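# Two-arm handling cell shown at Dranatbridge open day

Clulex opened its Dranatbridge workshop to visitors on Tuesday and ran a two-arm handling cell for most of the afternoon. The session was the first at which the cell has been shown outside the company. Groups were limited to 11 people, and each group had 27 minutes at the bench.

The workshop occupies the ground floor of the former Ocampo rope works, built in 1903. The upper floors are still let as offices and were not part of the visit. Access was through the yard entrance, and visitors were asked to stay behind the floor markings while the arms were powered.

The work on show was the picking and placing of foam cubes on a cloth-covered table. Foam gives way under the fingers, so a grip that is too firm deforms the part before it leaves the surface, and one that is too light lets it turn during the lift. The operator set the closing force at the start of each run and left it unchanged until the run was finished. Speed was kept low throughout.
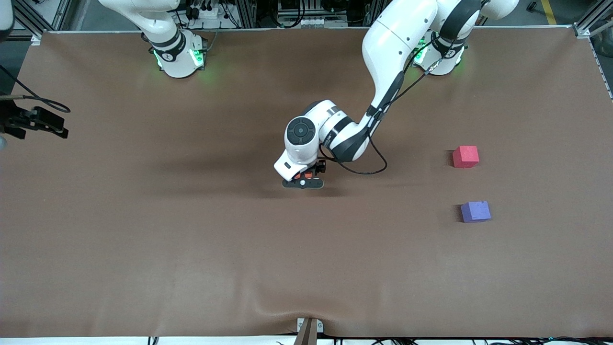

*Reading time: 2 min*

The red and purple cubes were used for the single-arm part of the programme. One arm handled the cubes and the other was held back towards its own side of the table. In the second part, both arms were brought into use and a cube was passed from one gripper to the other above the middle of the cloth. Clulex said the handover is the harder of the two tasks, as a small error in the position of either arm shows up as a twist in the foam.

The table covering drew several questions. A brown matte cloth was chosen to keep reflections down under the workshop lighting. It does not lie completely flat, and the company said it has no plans to replace it with a rigid board. A cube standing on a ripple sits at a slight angle, and the control software is expected to cope with that. The same cloth will be used in the next round of tests.

Software for the cell is supplied by Welska, which had staff at a second bench to explain how a task is set up. A new pick position can be entered by hand or taught by moving the arm to the required point. Both methods were demonstrated. Changing from the single-arm task to the handover took 8 minutes, including a check of the stop circuit.

Visitors also asked about cycle times and about price. Clulex gave no figures for either. The cell is a development unit and will not be sold in its present form, although parts of the gripper work are intended for a packing line now being designed. Trials on that line are due to begin in March.

A further open afternoon is planned once the trials are under way. Places will be booked through the Clulex front office, and groups from schools and colleges will be given a separate session in the morning. Parking at the rope works is limited, and the yard gate is locked at 5 pm.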